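Skiltley Exchange Survey: README

Written feedback from language majors on their required term abroad, collected by the Skiltley placement office and released as plain text.
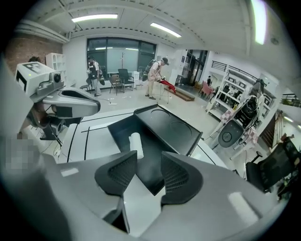 What the files hold

There are 800 responses, one per line, in responses.txt. Each has a host town, a language, a term length in weeks and a free-text comment. A second file, hosts.txt, lists the 58 host schools that took students in the period covered. The third, codes.txt, explains the short labels used for placement type (teaching assistant, course student, paid work, other).

"Other" is the label to worry about. It was used for au pair jobs, farm work and, in one batch, for anyone whose form had come in late. We have not been able to separate these.

Where it came from

Students filled in the form after they got home, usually in September, when the office was also deciding whether to sign off their credits. Read the comments with that in mind. People tend to be polite to an office that still has to pass them. The form did say that answers would have no effect on credit. It said so on page two, under the signature.

Responses from the Bondmont and Godinho campuses were added later and used an older form with no question about cost. The cost field is blank for those rows. Blank does not mean zero, and at least one internal report has already treated it that way.

The self-rating problem

Students rated their own speaking before and after. Nearly all of them went up. I would not read much into this. The "before" rating was asked on the same form as the "after" rating, months down the line, and there was no test at either end. If you want to argue that a term abroad makes people fluent, you will need better evidence than this file. If you want to argue that it doesn't, the same applies.

Who is missing

Anyone who came home early. The office had no process for sending them the form, so 155 students who started a placement never got one. Any satisfaction figure worked out from this set leaves them out, and – a guess, but a fair one – they were not the happiest of the lot.

Cleaning

Names, phone numbers and street addresses were removed by hand. Town names were kept unless fewer than five students went there. Spelling was left alone. Over 50 comments are partly or wholly in the host language and have not been translated.

Use

Free for teaching and research. Please don't rank host schools with it. The Barkell summary did, using three or four comments per school, and we still get mail from the ones at the bottom.

Known errors

Term length is sometimes in months. Anything under five is suspect.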